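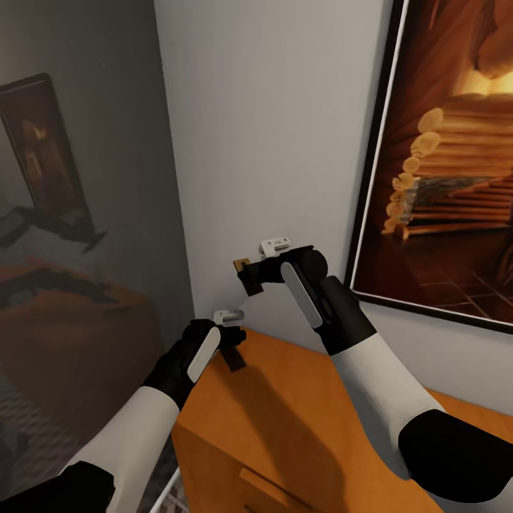

Staltby, June 24, 2023

Scene reset (robot practice)

Scene reset is the name most of us use for putting a simulated room back to a known starting state before a robot has another go at its task. I've looked after the wording of our own reset rules for a while now, so this article leans on those (they're called the Bamach rules, after the bedroom scene they were first written for) and on the bits I've had to argue over. Other groups use other words for it. Pritier calls it a clean start, which I rather like!

The Bamach room is a bedroom with a wooden dresser in it, and the work happens on the dresser top with two arms and two black hands. It sounds like an easy place to keep tidy. Small things on a flat surface cause more trouble than you'd think, though, and a hand that closes on one object can nudge the next one along without anybody at the desk noticing.

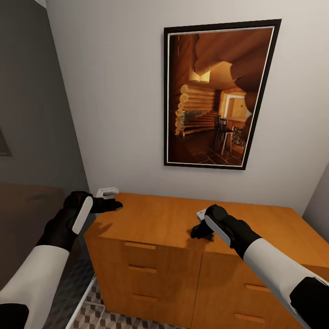 By the Teshome rules desk

Where the rules came from

The first version was a page of notes put together in January, after we found that two people had been logging the same run in two different ways. One wrote it down as finished when the hand let go, the other waited until both arms were back at rest. Neither was wrong, they just hadn't agreed. We now have four rules, and I'd still happily lose one of them.

What the rules say

The start state is saved before the first run and loaded again before every run after that. No dragging things back by hand, even if it's only a tiny nudge – I know, I've done it too.

An object counts as placed only when the fingers have let go and it's resting by itself. An object still touching a finger is written down as held.

Runs that go wrong stay in the log. This is the one people moan about, and it's the one I'd keep if I could keep only one. Our first proper batch had 400 runs and 84 of them were marked as failed, and those told us far more about the grip settings than the good ones did.

Changes to the room, such as moving a wall picture or swapping the floor, get a new scene number.

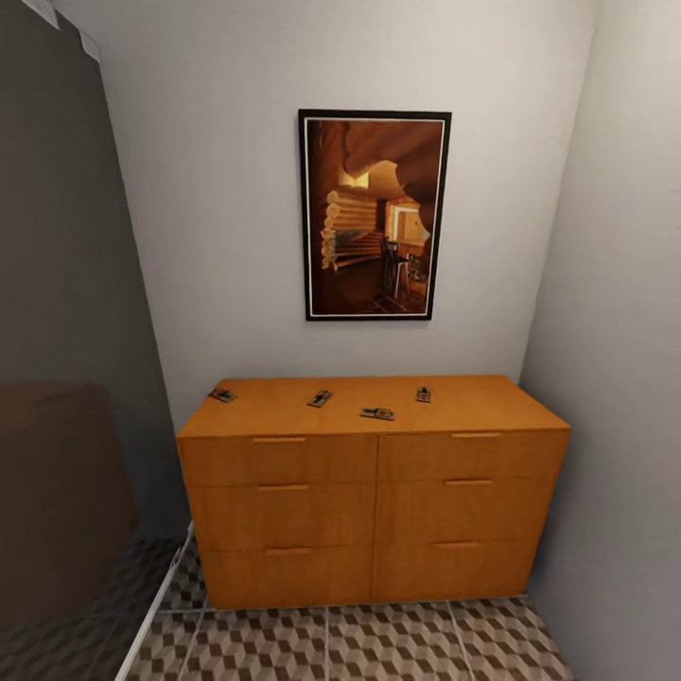 Mousetraps on the dresser top, Bamach bedroom scene.

Spacing of small objects

Mousetraps get a section to themselves in our version. They're thin and lie nearly flat, so a hand has to come in low to pick one up, and we ask that they start with clear space between them. Angles can vary as much as you like (please do vary them, a neat row teaches you very little). The rule doesn't give a distance, and I get asked for one over and over. I've put off choosing a figure until the hand sizes are settled.

Disputed points

Whether the arms' resting pose belongs to the start state is still open. Pritier says yes, our rules say nothing, and most people at Teshome save it anyway. The next version will probably add it to the first rule.

See also: start state, run log, scene numbering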